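We got back from the Mullutby street food weekend last night and I want to write it down before I forget which truck was which. It's a June thing, held on the old fairground, with food at one end and a stage at the other.

Getting there

We drove, 571 miles in total with the detour through Sastwood. Parking was in a field and cost 3 dollars. The line at the gate moved fast if you already had a wristband. Princess Samonte had picked ours up, so we walked right in a little before noon.

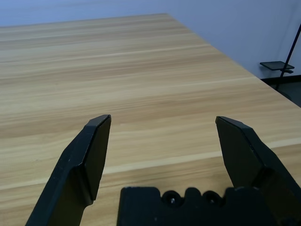

The food

I started at Greco, which does fried dough with ricotta and honey. It was good but too sweet to have first. The pork buns two trucks down were better, and I went back for more in the afternoon. Princess had a fish taco she didn't like much – too much slaw, not enough fish. The lemonade stand ran out of ice by 2 p.m. and kept selling anyway.

Prices were higher than last year. Most plates were small, so you end up buying four or five of them. Bring cash, as the card readers kept dropping out near the stage.

The music

The afternoon bands were mostly local. I liked Indell, a four-piece with an accordion player who also sang. They played 40 minutes and could have gone longer. The sign by the stage said the seated area held 400, and by evening every chair was taken and people were sitting on the grass along the fence.
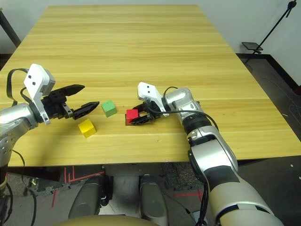

The last act came on late, at 9:30, and the sound was muddy for the first few songs. Someone fixed it and the rest was fine. We left before the end to beat the traffic, which didn't work, and sat in the field for half an hour with the windows down. We could still hear the drums from there.

I'd go again. Next time I'll book a room in Sastwood earlier – the motels in Mullutby were full – and eat the pork buns first.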